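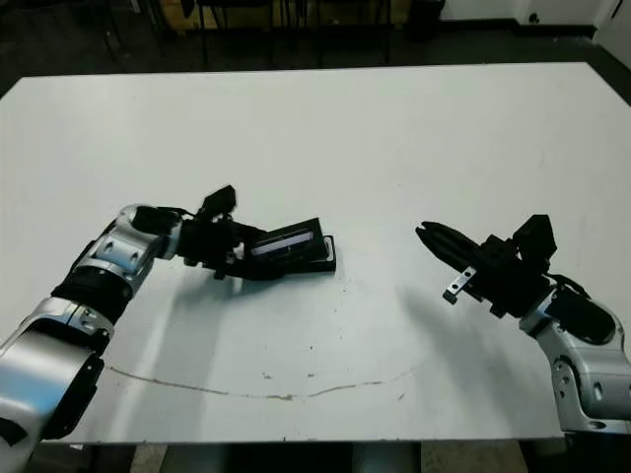

Two-arm cell on the returns bench, what happens to the bench staff?

benchlamp
Posted in: Repairs, returns and refurb

I work at the Mernbridge returns site, on the intake benches. Handsets and small electricals come in from the shops, we take them out of the bags, check the screen and back, scan them and put them in a graded tray. There are 17 of us across two shifts.

Since June we have had a two-arm cell doing the first bit of that. One arm picks the item up and holds it at an angle, the other one is meant to take it over so both sides get looked at. My job has gone from handling every item to standing by and sorting out the ones it can't do. Management say no jobs are going. I would like to hear from anyone whose site has had this longer than ours.

greyflask
We have had 2 of them at Selville since last year. No one was let go, but when people left they weren't replaced. We were 30 on intake and now we are 21. So when they say no jobs are going, ask them about leavers as well.

tin_opener
Same question from me as I always ask. What is the pay grade for standing by? Ours tried to call it "monitoring" and put it a band lower. The union got it put back.

benchlamp
Same grade for now. It says "under review" on the sheet.

tin_opener
Get that in writing with an end date on it.

p_marl
I'll put the other side. I did bench intake for years and my wrists were finished. Picking up a phone, turning it over and putting it down, all day. I am glad something else does it. The cell at our place is slow but it doesn't matter much as it runs through the breaks. I now do grading disputes and battery checks, and I would not go back.

greyflask
That's fine if there is a battery bench to move to. We haven't got one. The people moved off intake went to packing, and that is heavier than what they were doing before.

p_marl
Fair point. I wouldn't call that the machine's fault though, it's where they put you afterwards.

greyflask
It comes to the same thing if you're the one lifting boxes.

oddsocket
I look after the cells at the Brudlow site so you can take this how you like. The handover from one arm to the other is the part that needs people. Glossy screens cause trouble with the lighting, and anything in a soft case gets gripped badly. Somebody who has handled returns for years can tell you which items will be a problem before they go in. We got much better results once the bench staff decided what went to the cell and what didn't. Before that it was done off a list from the office and it was hopeless.

benchlamp
We still have the list from the office. Who did you have to ask to get that changed?

oddsocket
The shift lead first, then the Adams people, as they set ours up. Keep a note of every item you have to step in for and what it was. A fortnight of that was enough for us.

tin_opener
And who got paid for keeping the notes?

oddsocket
It was done in work time. No extra.

tin_opener
So the bench staff taught it the job for nothing.

oddsocket
They were paid their normal wage and they have still got their jobs. I don't see it the way you do.

p_marl
Can we keep to what was asked. benchlamp, do you still get to rotate?

benchlamp
Not at the moment. It is one person on the cell for the whole shift. The time drags more than it did, especially after 3pm. You can't really talk to anybody from where it is either.

greyflask
We had that. We asked for a swap every two hours and they agreed to it straight away, it costs them nothing. I'd start there, then do the pay grade.

benchlamp
Thanks. I'll ask about the swaps and the leavers at the next team meeting, and start keeping notes on the items. Will post what they say.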